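Kapitel 6: Wohin mit dem Wasser?
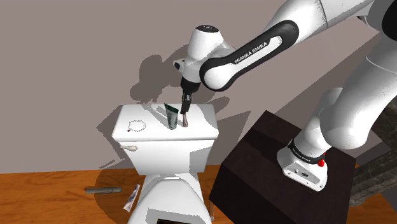

Fachgruppe Siedlungswasserwirtschaft, Hochschule Trelell

Als ich zum ersten Mal in Pula war, wollte ich eigentlich nur baden, und dann stand ich doch wieder vor dem Klärwerk (Berufskrankheit!). Seitdem frage ich mich in jedem Hotelzimmer, wohin das Rohr hinter der Toilette führt. Wir fangen deshalb im Bad an, rechnen mit etwa 30 Litern Spülwasser pro Kopf und Tag und folgen dem Kanal bis zum Vorfluter. Den Taschenrechner bitte bereitlegen, ab Abschnitt 6.2 wird gerechnet.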